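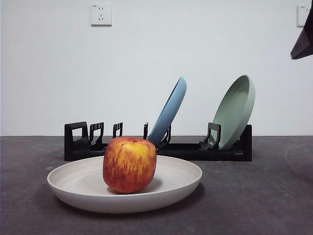
The Robot Rule Book: How Robots Learn to Work Safely Around People

Suppose you asked a robot to tidy the kitchen. There's an apple on a plate, and a couple more plates standing in the rack. Easy for you! You'd pick up the apple, pop it in the fruit bowl and move on to the next thing without thinking about it for even a second.

A robot has to think about all of it. How hard can I squeeze an apple before it bruises? How fast can I move near a plate that might break? And what do I do if a kid runs in to grab a snack while my arm is in the air?

The answers to those questions are rules, and the rules for robots are some of the most interesting rules in the world. Yes, really! Stick with me.

What is a safety standard?

A standard is a set of rules that lots of people have agreed on and written down. You use things built to standards all day long. A light bulb from one store fits a lamp from another store because there's a standard for the screw part at the bottom. Crib bars are a certain distance apart so babies can't get stuck. Bike helmets have to pass a crash test before they can be sold.

Robots have standards too. There are rules for the huge arms that weld cars together, and different ones for robots that work close to people. Engineers, doctors, factory workers and scientists from many countries sit down together and argue (politely, most of the time) about what the rules should say. It can take years. When they learn something new, they go back and change them.

Some rules are for the company that builds the robot. Other rules are for the people who set it up and use it. A robot arm might be perfectly well made, but if somebody bolts it right next to a doorway, you've got a problem.

Rule one: Look for trouble before it happens

Before a robot gets switched on for a new job, people have to do something called a risk assessment. That's a fancy name for a very good game. You look at the robot, the room and the job, and you try to think of everything that could go wrong.

Jordan Sedgwick does this for a living at a company called Hiebert, where robots learn to handle food and dishes. Jordan's longest list so far had 234 things on it!

"I start with the robot and then I look at everything it touches," Jordan told us. "If it's holding a plate, the plate could drop. If the plate drops, there are sharp pieces. So now I'm thinking about the floor, and shoes, and who sweeps up."

For every item on the list, you ask two big questions. How badly could somebody get hurt? And how likely is it to happen? A dropped sponge is very likely and hurts no one, so it doesn't need much work. A finger getting pinched might be rare, but it would hurt a lot, so it goes near the top.

Then you fix things, and there's a right order for the fixing. The best fix is to get rid of the danger completely. Could the plate be one that doesn't shatter? Could the sharp corner on the robot be made round? If you can't do that, you add protection, like a fence, or a sensor that stops the arm. Warning signs and training come last. They're important, but people forget to read signs. (Have you ever walked past a WET FLOOR sign and then slipped? Me too.)

Rule two: There must be a way to stop

If you ever visit a place with big robots, look for a fat red button, usually sitting on a yellow background. That's the emergency stop, or e-stop for short. Push it and the robot stops moving.

There are rules about the button itself, and I love them. It has to be easy to see. It has to be easy to reach, even if you're scared and in a hurry. It's shaped so you can whack it with your palm. And once it's pushed in, it stays in. You have to twist it or pull it to let it pop back out.

Now comes the clever part. When you reset the button, the robot is NOT allowed to start moving again all by itself. Somebody has to give it a separate start command. Why? Think about a person leaning in to pick up a dropped spoon. You wouldn't want the arm to swing back to work the moment the button pops up!

Anybody can push the e-stop. You don't need permission and you don't need to be the boss. At Hiebert, new workers push it on their very first morning, so their hands know where it is.

Rule three: Slow down near people

Robots can be fast. Some factory arms can whip from one side to the other quicker than you can say "excuse me." That's fine when they're behind a fence with a locked gate. If the gate opens, the robot has to stop.

Other robots share their space with people, and these are often called collaborative robots, or "cobots." Many of them have sensors that notice when somebody comes close. You step nearer, the robot slows down. You step nearer still, and it stops and waits until you move away.

Some cobots can feel a bump, too. If the arm touches something it didn't expect, it stops right away. Scientists have studied how hard a push has to be before it hurts, and they found that it depends on where you get pushed. Your upper leg can take a lot more than your face can. So the rules are much stricter about robots moving anywhere near someone's head.

But hold on — the robot's hand counts too! A gentle arm isn't very safe if it's carrying a bread knife. Whenever the robot gets a new tool or a new thing to carry, the people in charge have to go back to their list and think it all through again.

Rule four: Hold on tight, but not too tight

The part of a robot that grabs things is called a gripper. What happens if the power goes out while a gripper is holding something? For a heavy part in a factory, letting go could be a disaster. So many grippers are built to keep holding on even with no electricity.

Squeezing is its own puzzle. Adebayo Danladi tests grippers for a project called Balasport, and he has squeezed a LOT of fruit. His team tried the same gripper on 580 apples in one autumn, and in November he finally stopped eating applesauce.

"Apples look simple, but no two are the same shape," Adebayo says. "Some are tall, some are squat. They're slippery and they roll. If you pinch one too lightly it pops out, and if you pinch too hard you leave a brown spot that shows up the next day."

Good practice here is to start with the lightest squeeze that might work and go up in tiny steps. You write down every try, even the bad ones. Especially the bad ones! The next person can learn from your squashed apple.

And if a robot is going to touch food that people will eat, the gripper needs to be easy to wash, with no little cracks where germs can hide. The material has to be safe for food as well.

Rule five: Keep the workspace tidy

Your teacher says it, your grandma says it, and robot engineers say it too. Everything on the table should be there on purpose. Cables should be out of the way so nobody trips and the arm can't snag them. Everyone should know how far the arm can reach, and lots of workplaces mark it on the floor with bright tape.

Radek Tóth runs a robot workshop in Dullinberg, and he has one habit he never skips. Before he presses start, he says out loud, "Moving!" Then he waits for everyone in the room to answer "Clear!" It takes two seconds. He's done it so many times that he once said it before opening the fridge at home.

Rule six: Write it down

If something goes wrong, even something small, it gets written down. If something ALMOST goes wrong, that gets written down too. Engineers call this a near miss. Maybe the arm stopped a bit later than it should have, or a bowl wobbled on the edge of the table and stayed put.

No one gets in trouble for reporting a near miss. If people were afraid to speak up, the same thing could happen again, only worse. Beryl Sugden, who teaches robot safety, keeps a notebook of near misses from every place she has worked. She's up to entry number 2195, and she reads one aloud at the start of each class.

Try it yourself: The Human Robot Game

You need two people, an apple, a plate that won't break and a clear table.

One of you is the robot. The robot closes its eyes and can only do exactly what it's told. The other is the operator, who gives instructions such as "hand forward," "down a little" and "close fingers."

Before you begin, make your risk list together. What could get knocked over? Is there a drink nearby? Move it!

Pick a stop word. When anybody says it, the robot freezes, and it can't move again until the operator says "start."

Now try to get the apple off the plate and onto the table. Then swap places and try again with the robot moving at half speed. Was it easier to stop in time?

Write down your near misses. Our record for one game is 21, and most of those were Roland Bainbridge's elbow.

Words to know

Standard: a set of rules many people have agreed to follow.

Risk assessment: looking for things that could go wrong, and deciding what to do about them.

E-stop: the emergency stop button.

Cobot: a robot made to work in the same space as people.

Gripper: the part of a robot that holds things.

Near miss: something that almost went wrong.

Got a safety rule you'd like every robot to follow? Draw it, write it or act it out for your class, and ask a grown-up to help you send it to us. We'll put our favorites on the wall!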